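Two grippers, one arm, and a lot of bottles

27 Jan 2018

I spent most of this week up on the second floor at Meireles with Joana Serrano, swapping grippers on the same arm and keeping score. It was a lot more fun than it sounds! The two contenders are the Pamura, a plain two-finger parallel gripper, and the Lelent, which has softer fingers that wrap a bit when they close. We've been arguing over lunch since before Christmas about which one to buy more of, and Joana finally said we should just run the thing properly and stop guessing.

So we did 247 picks in all, same arm, same Kevau controller, same table height. The Pamura came out quicker, no question. It closes fast and it doesn't fuss. But it's picky about where it lands, and if the arm comes in a little off center on a round bottle it likes to nudge the thing away before it gets hold. The Lelent forgives you a lot more – I got lazy with the approach on Thursday and it still picked up nearly everything I sent it to. The price of that is time, and also the fingers are wider, which is a pain when bottles are standing close together.

Idalina Veloso wrote the little script that switches settings when we change tools, and a swap now takes about 60 seconds (it used to be a coffee break). She'd like us to repeat the whole set with cans before anybody signs an order. I think she's right, although my back would like a word about the height of that table.

We also moved the wrist camera while we were at it, and I'm less happy with how that went. The new mount sits farther forward, so on the last part of the approach the bottle pretty much swallows the view. With the green soda I could still make out the big black 汽水 on the label, but the smaller line under it was mush, and all I had of the red bottle behind was a slice with its barcode. That's fine for a person and not so fine for the code that has to find an edge. Joana wants to try the old mount again on Monday with a shorter focus setting, and I'll post the full score sheet once the cans are done.
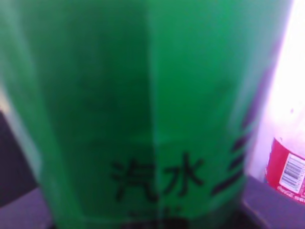
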